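# Setting Out a Shape Board

Lay the board lengthwise on a dark table, long axis pointing away from you.
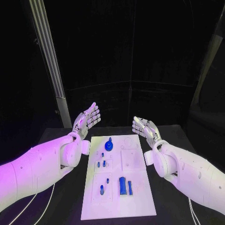 *White board with blue pieces, placed near the middle of the table.*

1. Clear the tabletop on both sides of the board.
2. Check that each square plate is seated before loading any piece.
3. Put the round knob at the far end, peg up.
4. Add the other shapes, working toward the near edge -- one piece per plate.

Label spare pieces 19 and 179 and store them flat.

Revised 16 June 2019, D. Tan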